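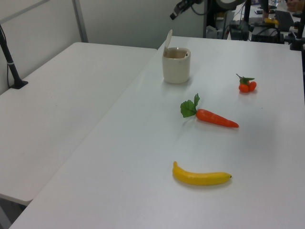

Nasrin Nouri asked me in a letter why her shadow is sometimes long like a tree and sometimes short like a cat, and if it is still the same shadow. Thank you, Nasrin. I will try to answer.

Reading time: 2 minutes

A shadow is a place where less light comes. Light travels in straight lines. When it meets something it cannot go through, like your hand or a cup, it stops there. Behind the thing there is a darker shape, and we call it a shadow.

Now think about the sun. In the morning it is low in the sky, so its light comes from the side and your shadow lies long on the ground. At noon the sun is higher and your shadow is short, close to your shoes. In the evening it becomes long again. In December, if you live in the north, even the noon shadow is quite long, for the sun does not climb very high.

Why do some shadows have soft edges? When the light comes from a wide place, for example a big window or a cloudy sky, some of it can reach behind the thing from the sides. Then the shadow is gray and its edge is not sharp. A small, strong lamp makes a sharp edge.

You can try it at home in the evening. Put a cup on a table and turn off the big light. Hold a flashlight 50 centimeters away, first low and then high. Look how the shadow grows and shrinks. After this, move the flashlight to the other side - the shadow will go to the opposite side too. Please do not shine it in anybody's eyes.

So, Nasrin, is it the same shadow? I think it is a new one every moment, as the light is always new.

Moataz Ouali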